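Home | Forums | New posts | Members | Log in

Open day at the Kemport automation lab, who else went?
14 replies | 301 views | 2 min read

tapeandwire
I visited the open day in June and I want to write down my impressions while I still remember them. English is not my first language, so please be patient with me.

The tour group was 18 people and we had 30 minutes at each station. The big cell from Joranar was fast and loud, and most visitors stayed there. I preferred the small bench in the second room, where the arm works with ordinary things from a workshop. The operator let us watch the wrist camera on a monitor, and she gave me permission to save one picture from it.
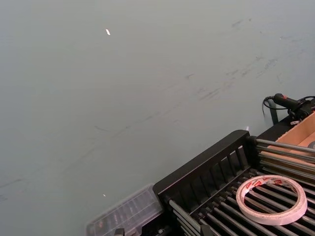

Wrist camera view of the bench, with the tape roll lying on the rack.

I liked that the bench was not polished for guests. The tabletop has scuffs and there are small white bits on it. The operator told us that thin clear plastic is harder for their software than dark metal, and I did not know this before.

hitton_dan
I was in the afternoon group and I have to disagree about the small bench. We stood there the full 30 minutes and I saw two picks. The Joranar cell does 60 parts in the time this one thinks about a roll of tape.

tapeandwire
That is true, but I think the comparison is not fair. The Joranar cell gets the same part in the same position every time. With a ring lying on rods, where you can see through the middle, the arm must first decide where the tape is.

mossgreen7
Is that double-sided tape? The red print on the liner looks like the kind we use at work. It sticks to everything once the liner lifts, so I would not want it near my gripper pads.

tapeandwire
Yes, double-sided. I asked the same question about the pads, and the answer was that they clean them at lunch.

hitton_dan
Fine, but for an open day I still expect something that runs. My son was bored and we left for the Conneely stand, where they at least let the kids press the start button.

mossgreen7
What is in the clear case next to the rack? I can see compartments and something reddish.

tapeandwire
Small parts, I suppose, but I did not ask. They did not open it during our visit. If somebody from the morning group knows, please write it here. I would also like to know if the talk about grippers was recorded, because I missed the first half.

Share | 6 likes | Reply to thread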